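Archives > Small Things List > Play and Pretend > Re: sorting the odds and ends (long, sorry)

We use cookies to keep you logged in to the archive and to remember which threads you've read. By continuing you agree to our cookie notice. [Accept] [Settings]

Subject: Re: sorting the odds and ends (long, sorry)
To: the list

Hi all,

I'm answering this one a couple of weeks behind everybody else, so forgive me if it's been covered. I'm pasting in the bit I'm replying to so you don't have to go digging:

> We've inherited two big tubs of pretend food from my sister and the
> kids pull out all of it, every time, and then don't play with any of
> it. Do you all keep the food separate from the other stuff (animals,
> shells, blocks)? I've been trying to keep it "pure" and I spend my
> whole evening picking dinosaurs out of the vegetables. Also, what do
> you do with the kind that comes apart in halves? I have so many
> halves. I found half an eggplant in my boot.
>
> Fakhoury

Oh, Fakhoury, the halves! I feel this one deeply. I run the toy shelf at Drorosgate (it's a lending shelf in the back of the community hall, kids come in August and pretty much strip it bare) and I've been at war with halves for years.

So, first question first. I gave up on keeping the food pure, and I'm so much happier. What I do now is make up little mixed sets, five things to a set, in a drawstring bag. One or two foods, something from the beach or the yard, and something rubbery or squishy or just plain strange. The kids dump the bag on a cloth and off they go. I had one little girl run a restaurant for the whole morning where everything on the menu was soup, and the soup had a pinecone in it, and I promise you she would never have gotten there with a tub full of perfect vegetables.

The cloth matters more than I expected, by the way. I used to put things straight on the rug and they just vanished (our rug is very busy, lots of red and brown). Now I use a plain light cloth or one with a simple grid on it, and the grid ones are my favorite because the older kids use the squares as rooms, or shops, or parking spots. A purple bunch of grapes or an ear of corn shows up beautifully on pale gray. And when it's time to clean up you can gather the corners and pour the whole business back in the bag!

The set I've been happiest with lately has the toy grapes, the corn, a dried starfish and a couple of brown rubbery things with long prongs that are kind of like fingers. I couldn't tell you what those are supposed to be. The kids have called them squids, gloves, roots and "the uncles."
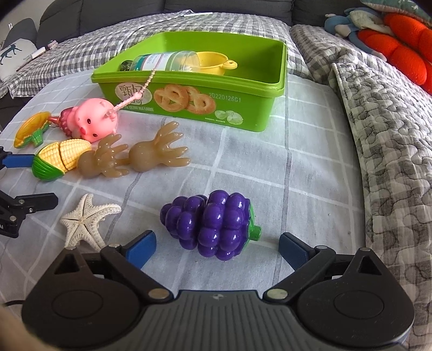 Jihad Abu Hammour wrote back to me off-list when I first mentioned the mixed bags, and said I could share it: I'd be careful with a real starfish in with the under-threes. Ours shed grit all over everything and one of the arms snapped the first week. I ended up keeping the dried things in a lidded dish and bringing them out when I was sitting right there. The plastic grapes, on the other hand, you could drop down a stairwell.

Which is fair, and I've changed how I do it. The dried starfish only goes in the bags for the bigger kids now, and I tell them it's an old thing and to hold it flat on their hand. They're surprisingly good about it. For the little ones I swap in a smooth stone, a big one that can't go in anybody's mouth.

Okay, halves. Here's my system, such as it is:

Anything with a seam gets checked when it comes back. If the two parts still go together, fine, back in the bag. If I only have one part it goes in the Lonely Jar, which is an old pretzel tub on the windowsill. Once a season I tip out the Lonely Jar and match up whatever I can, and the kids LOVE this, they think it's a game, so I've stopped doing it by myself at night with a cup of tea like a fool. What's left over goes to the sand table, where half a tomato makes an excellent mold.

If yours are the hook-and-loop kind, look at the fuzzy side before you give up on them. Nine times out of ten it's only clogged with hair and lint. I pick it clean with a sewing pin and they grab again just fine. I did a whole afternoon of that with the radio on, and I'm a little embarrassed to say I enjoyed it.

For washing, the shiny hard plastic goes in a sink of warm water with dish soap. Don't let anything with a seam soak, though. Water gets inside and you'll be shaking it out for a week. Wipe those with a cloth. The rubbery stuff picks up every crumb in the county, so I rinse it last and let it dry on a towel, never in the bag. And please don't wash the starfish, I use a dry paintbrush on ours.

As for the boot, I have no advice. Check the other boot?

Let me know how it goes, and if you have any spare corn husks (the green plastic kind, mine have a way of wandering off) I'd gladly trade you some lemons. I have so many lemons.

Cheers from the toy shelf at Drorosgate

3 comments on this message

Emis
Doing the mixed bags this weekend. We have a checkered dish towel that never gets used, so that's the cloth sorted.

Wurkutum
Has anyone tried color bags? All purple things, all green things. Mine are into that right now but it does mean the grapes are never in the same bag as a banana, and there have been complaints.

Fakhoury
Thank you for this! Checked the other boot. It was a carrot.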